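Repeater signs on the Kermont road

The case for fewer signs on rural roads is usually made by people who drive them every day.
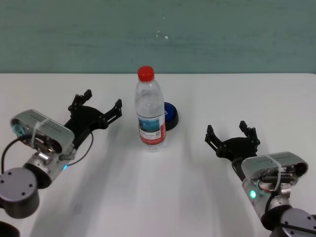
Maureen Nuttall replied to my last column that a driver who needs telling the limit every few hundred metres should not hold a licence, and that the road itself gives enough information. I think she is wrong on the second point, and the Kermont road shows why.

Between Skorine and Nallon the limit changes 4 times. Each change is marked once, by a pair of signs at the boundary. A driver who joins from a side road after the boundary sees nothing until the next one. On the longest section that can mean almost 300 seconds of driving at a guessed speed. The carriageway has the same width, the same surface and the same hedges throughout, so its appearance tells the driver very little.

The usual objection is clutter. It has some force in villages, where a post on the footway gets in the way of prams and wheelchairs. It has much less on an open verge. Small repeaters can go on existing marker posts, and most of them need no power supply.

Cost is the better objection. Posts get hit, plates get dirty, and somebody has to cut the grass in June. A council that puts up 80 plates and cleans none of them has wasted its money. I would accept fewer plates -- one after each junction, facing the joining traffic -- if they were kept legible.

Toshio Noguchi has suggested painted roundels instead. They work well on new tarmac. On the Kereama side, where the surface has been patched repeatedly, the paint would need redoing each time a trench is dug, and in heavy rain at night it is hard to read. I would use both at the junctions with the worst sight lines and leave the rest to plates.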